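In Praise of the Good Plate on an Ordinary Day

My grandmother kept her best china behind glass in the front room in Dostmont, and in all the years I knew her I ate from it perhaps 3 times. There were 40 pieces, counting the lids, and I know this because my mother had to wrap every one of them in newspaper one wet April when the house was sold. They went into a cupboard at her place, then into a cupboard at mine, and it was only last winter, with nobody coming to dinner and not much reason to save anything for best, that I got them out and started having my toast on them.

I have not stopped since, and I want to make a case for it, if you'll bear with me.

My friend Asuka Morikawa thinks I am being reckless. She is a careful person and she has a point: plates get chipped, and a pattern that has been out of the shops for decades can't be picked up again on a Saturday morning. But a plate in a cupboard is doing nothing for anyone. I had walked past those flowers for years without once noticing how the leaves sit between them, and now I see them every day, usually with crumbs on.

What has surprised me most is how well blue and white suits fruit. I used to keep ours in a deep wooden bowl, where the soft ones sank to the bottom and were found a week later by the smell (I am not proud of this). On a flat plate with a wide rim you can't lose anything. You put out two or three pieces, you see them each time you go by for the kettle, and sooner or later somebody eats one.

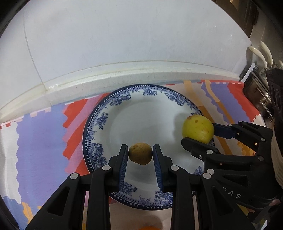 Brown fruit, yellow fruit, and a blue floral rim to set them off.

I am fond of fruit that looks a bit lived in, too. The supermarket has taught us to want everything shiny and the same size, and I fell for it as much as anyone. Then Wakana Hirose, who has the stall at the bottom of our road in Harkelmont, talked me into taking home the speckled ones she couldn't shift, and I have been buying them ever since. A few brown spots on a yellow skin seem to me no worse than freckles. Put the same fruit on a plain grey dish and I grant you it can look a little sorry for itself, but give it a white middle and a ring of cobalt flowers and it looks as if it was chosen.

People will say that this is all very well for those who have inherited a dinner service. I don't think you need one! Charity shops are full of single plates, orphans from sets that were broken up long ago, and they cost very little. Mine came to me by luck, but the one I'd save from a fire is an odd saucer I found on a trestle table, with a pattern that matches nothing else in the house.

So do go and open the cupboard. Take out one plate, wash the dust off, and put tomorrow's fruit on it. Asuka came round on Sunday and had her cake on my grandmother's china, holding it with both hands the whole time, and then she asked whether there was another slice.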